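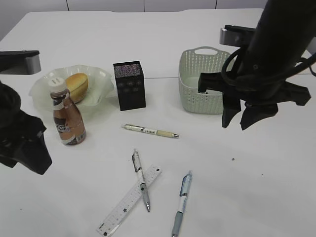
Teilnehmende gesucht: Bringt ein Korb auf dem Schreibtisch irgendetwas?

Es gibt inzwischen zu jedem Möbelstück im Büro eine Aufräummethode, und fast jede endet damit, dass man einen Behälter kauft. Wir bei Morum beraten kleine Betriebe bei der Einrichtung ihrer Arbeitsplätze und haben solche Behälter jahrelang mit empfohlen. Ob sie jemandem geholfen haben, wissen wir nicht. Die Rückmeldungen aus unseren Projekten taugen als Beleg wenig: Wer gerade Geld für eine Beratung ausgegeben hat, findet seinen Schreibtisch hinterher selten schlimmer als vorher.

Für einen Versuch im September suchen wir deshalb Leute, die überwiegend am Schreibtisch arbeiten und deren Tisch so aussieht, wie Tische eben aussehen. Also Stifte quer, etwas Zerknülltes, das längst in den Papierkorb gehört, dazwischen das Frühstück. Eine Schale mit gewelltem Rand und einem Brötchen darin, daneben ein Kaffeegetränk in der Flasche: Das ist für uns ein normaler Arbeitsplatz, auch wenn er in Katalogen nicht vorkommt.

Was Sie tun sollen

Sie arbeiten acht Arbeitstage lang an Ihrem eigenen Tisch. In der ersten Hälfte ändern Sie nichts. In der zweiten Hälfte steht ein Korb auf dem Tisch, offen, aus Kunststoff, mit durchbrochenen Wänden, und alles, was Sie gerade nicht brauchen, kommt hinein. Sie entscheiden selbst, was das ist. Ein Sortiersystem bekommen Sie von uns nicht, und wir bitten Sie, sich auch keines auszudenken.

Am Ende jedes Tages füllen Sie einen Bogen aus. Gefragt wird, was Sie gesucht haben, wie lange es gefühlt gedauert hat und was abends im Korb lag. Dass gefühlte Zeiten ungenau sind, ist uns klar – wir haben trotzdem keine bessere Lösung gefunden, die man Leuten im laufenden Betrieb zumuten kann. Wer eine kennt, darf sie in die Bewerbung schreiben.

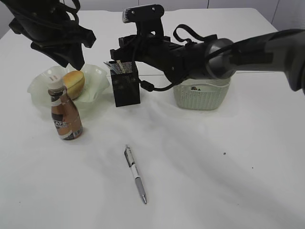
Über das Essen am Platz haben wir intern am längsten gestritten. Dae-han Nam, der den Versuch leitet, wollte es zuerst ganz ausschließen, damit die Bögen vergleichbar bleiben. Dagegen spricht, dass dann eine Gruppe übrig bliebe, die es so kaum gibt. Jetzt gilt: Essen und Trinken dürfen auf dem Tisch stehen, gehören aber nicht in den Korb und werden im Bogen eigens notiert. Ein Stiftehalter darf ebenfalls bleiben, wo er ist, sofern er schon vorher dort stand. Bitte nicht extra einen anschaffen.

Dazu kommen drei Termine in unseren Räumen in Flarkthorpe: eine Einweisung, ein Zwischengespräch und ein Abschluss. Beginn jeweils um 17 Uhr. Bei der Einweisung legen Sie Kleinkram auf einem Tisch so ab, wie Sie es zu Hause oder im Büro tun würden, und räumen ihn danach in den Korb. Das klingt kindisch. Im Vorlauf waren sich die Leute allerdings schon beim zerknüllten Papier uneinig: Für manche war es Abfall, andere wollten es vorher auffalten und nachsehen. An solchen Stellen scheitern die meisten Ratgeber, die wir gelesen haben.

Wen wir suchen

Erwachsene mit festem Schreibtisch, im Betrieb oder zu Hause. Beruf und Alter spielen keine Rolle. Nicht mitmachen können Personen, die beruflich Ordnungsberatung anbieten, und Beschäftigte der Firma Brasmont, die uns die Körbe zum Einkaufspreis überlässt. Brasmont bekommt die Ergebnisse zur selben Zeit wie alle anderen und hat auf den Fragebogen keinen Einfluss. Das steht so im Vertrag, den Sie bei der Einweisung einsehen können.

Wenn Sie überzeugt sind, dass Aufräumen Ihr Leben verändert hat, bewerben Sie sich ruhig auch. Wir hätten nur gern ein paar Leute dabei, die das Gegenteil glauben.

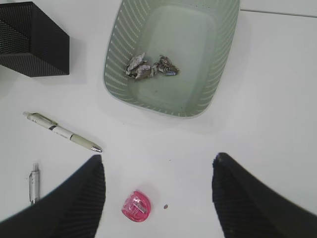 Was Sie bekommen

Eine Aufwandsentschädigung von 100 Euro, ausgezahlt beim Abschlusstermin, auch dann, wenn einzelne Bögen fehlen. Den Korb dürfen Sie behalten oder zurückgeben. Wie viele zurückkommen, werten wir mit aus. Fahrtkosten übernehmen wir leider nicht.

Eine Zusage, dass Sie danach ordentlicher arbeiten, gibt es nicht. Wir halten es für gut möglich, dass der Kram lediglich vom Tisch in den Korb wandert und dort liegen bleibt. Auch das würden wir veröffentlichen.

Bewerbung

Schreiben Sie formlos an Morum, Stichwort »Ji« (so heißt der Versuch intern, eine Bedeutung hat das nicht). Wir brauchen Ihren Namen, eine Telefonnummer und ein paar Sätze dazu, was gerade auf Ihrem Tisch liegt. Bitte vorher nicht aufräumen. Fotos sind erlaubt, werden aber nicht bewertet. Lebenslauf und Anschreiben können Sie sich sparen.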